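침실 협탁 서랍을 여는 집게 손 만들기: 우리 공방에서 배운 작은 요령들

글쓴이 Morven Crichton, Rasbridge 공동 공방
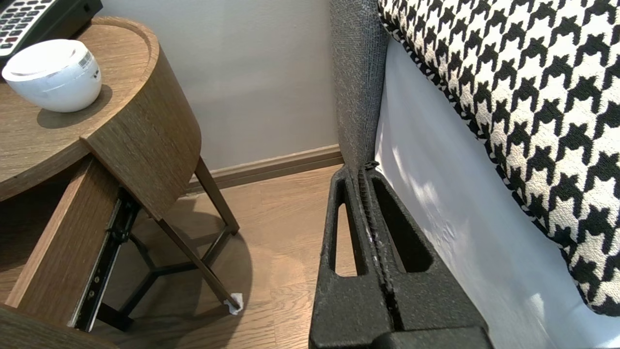
침대와 협탁 사이에 들어간 검은색 집게. 서랍이 조금 열려 있고 아래로 레일이 보입니다.

저는 한국어를 늦게 배운 사람이라서 문장이 조금 딱딱할 수 있습니다. 양해를 부탁드립니다. 저희 공방에서는 지난 겨울부터 집 안에서 쓰는 작은 로봇 팔을 만들고 있습니다. 이름은 Issa라고 지었습니다. 서랍을 열고 닫는 일, 침대 옆의 물건을 집어 주는 일이 목표입니다. 비슷한 것을 집에서 만드는 분들에게 도움이 될 것 같아서, 작업하면서 적어 둔 것을 정리했습니다.

손가락 모양

손가락 두 개가 나란히 붙는 평행 집게가 처음 만드는 사람에게 제일 쉽습니다. 저희 것은 손가락 면에 길쭉한 삼각형 구멍이 있습니다. 구멍을 내면 손가락이 가벼워지고, 손목에 단 카메라로 볼 때 손가락 뒤의 바닥이나 이불이 조금 보입니다. 큰 차이는 아니지만 서랍 앞까지 갈 때 편합니다.

끝은 뾰족하게 모이도록 만드십시오. 끝이 넓으면 서랍 틈에 들어가지 않습니다. 그런데 너무 얇게 하면 부러집니다. 저는 두 번 부러뜨린 다음에 벽을 더 두껍게 했습니다.

표면은 무광 검정을 추천합니다. 광택이 있는 손가락은 창문 빛을 반사해서 카메라가 자주 헷갈립니다. 출력한 뒤에 고운 사포로 가볍게 문지르면 됩니다.

손가락이 만나는 면

가운데의 맞닿는 선에는 가루나 출력 찌꺼기가 잘 낍니다. 마른 칫솔로 위에서 아래로 쓸어 주십시오. 물티슈는 쓰지 않는 것이 좋습니다. 작은 알갱이가 남아 있으면 손가락이 끝까지 닫히지 않고, 모터가 계속 힘을 줍니다. 저는 이것을 모르고 모터 하나를 태웠습니다.

서랍을 당길 때

금속 레일이 있는 서랍은 처음 5밀리미터가 제일 무겁습니다. 그 다음부터는 갑자기 가벼워집니다. 그래서 처음부터 끝까지 같은 힘으로 당기면 서랍이 튀어나오고, 협탁 위의 물건이 흔들립니다. 처음에는 천천히 힘을 올리고, 움직이기 시작하면 바로 줄이도록 설정하십시오. 저희 제어판은 Driler라는 것인데, 힘의 한계를 80으로 놓고 시작해서 조금씩 내렸습니다. 다른 제어판을 쓰시면 숫자는 당연히 다릅니다.

레일의 나사는 시험 전에 모두 조여 두십시오. 나사가 느슨하면 서랍이 비스듬하게 나오고, 로봇의 문제인지 가구의 문제인지 알 수 없게 됩니다. 저희는 이 문제로 오후 하나를 버렸습니다.

다리가 가는 가구

금속 다리가 가늘고 위판이 둥근 협탁은 보기에 예쁘지만 당기면 같이 끌려옵니다. 나무 마루에서는 더 그렇습니다. 다리 끝에 펠트 패드가 붙어 있으면 마루는 상하지 않지만 그만큼 더 잘 미끄러집니다. 시험하는 동안에는 패드 밑에 얇은 고무판을 깔아 두는 방법이 있습니다. 테이프로 고정하는 방법은 Dougal Haldane 씨가 해 봤는데, 마루에 자국이 남아서 다시는 하지 않습니다.

위판에 올린 물건

전화기나 하얗고 반짝이는 원통형 물건처럼 위판에 항상 있는 것은 치우지 말고 그대로 두고 연습하는 것을 권합니다. 빈 협탁에서만 연습하면 실제 생활에서는 팔이 물건을 칩니다. 다만 물이 든 컵은 처음 며칠은 올려 두지 마십시오. 그리고 전화기의 줄은 로봇이 지나가는 쪽에 두면 안 됩니다.

침대 옆의 천

침대 옆면이 천으로 된 경우에 손가락 끝이 가까이 가면 실이 걸릴 수 있습니다. 끝 모서리를 손톱 가는 줄로 둥글게 갈아 주십시오. 스타킹을 손가락 위에 문질러 보면 걸리는 곳을 금방 찾을 수 있습니다. 이 방법은 Dougal 씨의 어머니에게서 배웠습니다.

무늬가 큰 쿠션도 조심해야 합니다. 검은색과 흰색의 하운드투스 무늬는 저희 카메라 프로그램이 가끔 물건의 가장자리로 착각합니다. 쿠션을 치우는 것보다, 쿠션이 있는 사진을 학습 자료에 많이 넣는 것이 나았습니다. 저희는 쿠션의 위치를 바꾸면서 239장을 넣었고, 그 후에 착각이 많이 줄었습니다.

빛

하얀 시트는 낮에 아주 밝게 나오고, 협탁 아래는 어둡습니다. 카메라 노출을 자동으로 두면 팔이 침대 쪽으로 갈 때마다 화면이 어두워져서 레일이 안 보입니다. 노출은 손으로 고정하고, 서랍 쪽 밝기에 맞추십시오. 시트가 하얗게 날아가도 서랍을 여는 데에는 문제가 없습니다. 해상도는 가로 960이면 충분했습니다.

부품에 대해서

손목의 베어링은 Cirnex에서 샀습니다. 배송이 늦은 편이니 여분을 같이 주문하십시오. 손가락은 소모품이라고 생각하고 항상 한 쌍을 더 출력해 둡니다. 왼쪽과 오른쪽의 구멍 크기가 다르면 안쪽에 L과 R을 새겨 두십시오. 저는 한 번 반대로 끼웠습니다.

질문이 있으면 아래 댓글에 써 주십시오. 4월에는 공방 공사가 있어서 답이 조금 늦습니다.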